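Hafstein Wind Farm and the Birds: Your Questions

Put together by the Hafstein residents' group, with the bits Treler sent us and the bits we had to ask for twice. Last changed Tue 10 September.
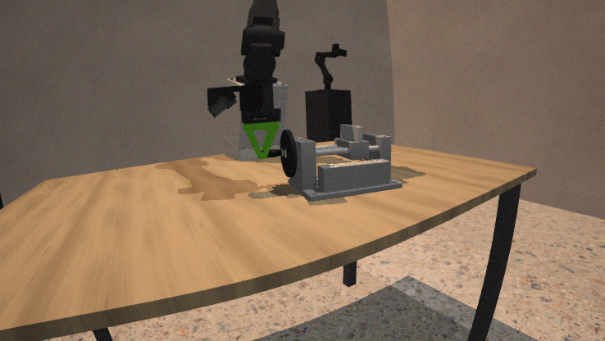 Reading time: 4 minutes

What is being built, and where?

Treler wants to put 5 turbines on the ridge north of Hafstein, along with a gravel access road and a small substation. The road is the part most people forget about. It would cross the lower marsh, and the lower marsh is where the curlews nest. On Treler's plan the marsh is labelled "rough ground", a phrase also used on the same plan for the football pitch.

Is this group against wind power?

No. Several of us would happily look at turbines all day. Our objection is to the route of the road and to the months when the work would be done. If the diggers stayed out of the marsh from April until the chicks are flying, and the road went round by the old quarry, most of our meetings would be a good deal shorter.

How many birds are we talking about?

The spring survey recorded 77 curlews using the marsh and the two fields beside it. Treler's own survey recorded 2. Theirs was carried out in winter, when curlews are down on the coast, so we have no quarrel with the arithmetic.

Who did your survey?

Tove Bjarnason led it. She has walked the same line across the marsh every spring for years, at dawn, in boots that have been repaired more often than the village hall roof. Her method and her field sheets can be read at the library. Ask at the desk and be patient, as they are filed under Geology.

What does Metport have to do with it?

Metport is the consultancy Treler hired to write the environmental report. It runs to a great many pages, most of them about noise. Birds get a chapter, bats get a paragraph, and the otters on the Trovo stream get a footnote saying that otters are "generally adaptable". We have asked what they are expected to adapt to.

Can they legally take down a nest?

Not while it is in use, unless they hold a licence, and a licence needs a reason better than "it was in the way". An empty nest is a greyer matter, and that is why the timing of the work worries us so much. If you find marker tape or pegs near a nest, leave them where they are, note the place and tell us. Please don't pull them up. It feels wonderful for a minute and gives the other side something to write to the paper about.

Why not move the birds?

This was suggested at the public meeting by a gentleman who had clearly never tried to move a curlew. They come back to the same ground year after year. You can put up a very nice sign directing them elsewhere.

Would the quarry route cost more?

Yes, a bit. It is longer, and there is one awkward bend that the blade lorries would have to take slowly. Treler has told us the extra cost is "significant" and, when asked for the figure, has told us so again. Dagný Hauksdóttir, who drove timber lorries on that road before she retired, thinks the bend could be managed by widening one verge. She has offered to show them.

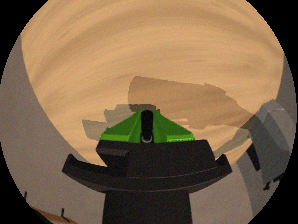 Wooden tabletop, seen from a steep angle.

How do I send in an objection or a comment?

In writing, to the planning office, with your name and address on it. Letters in support count as well, and we would be poor sports if we left that out. Use your own words. The office treats 40 copies of the same letter as one letter with a lot of stamps. Mention the road and the nesting season if those are what bother you. Remarks on the character of Treler's managing director will be struck out, however well put.

Can I go and see the curlews?

You can, from the public path. Keep dogs on a lead and stay on the boards, which are there for the birds' sake and also because the marsh has eaten several wellingtons. If a curlew is circling you and shouting, you are too close to something it cares about. Back off the way you came.

Has Treler agreed to anything so far?

They have agreed to "consider" a later start, to "explore" the quarry route and to "engage" with us. They have also moved one peg. It has gone further into the marsh, but we have thanked them for the thought and asked whether it might keep going until it comes out the other side.

When is the next meeting?

The date goes up on the board outside the shop as soon as the hall confirms it. Bring a chair if you are particular about chairs.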